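Bredari break room supplies: frequently asked questions

Which cups are stocked?
Disposable paper cups, reorder code 704. Ask Tania Karunaratne for a new sleeve.

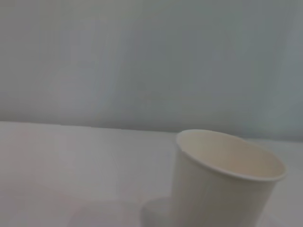

Cups are single use and go in the general waste. The plain white type has no printing on the outer wall, so write your name below the rolled rim — never on the inside.

How is the table cleaned?
Wipe it at the end of each shift with a damp cloth.
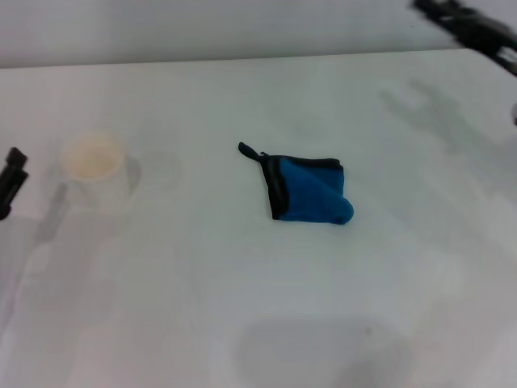 Cloths are washed on Fridays. The blue one with the black trim has a loop at the corner and should be hung by it after use.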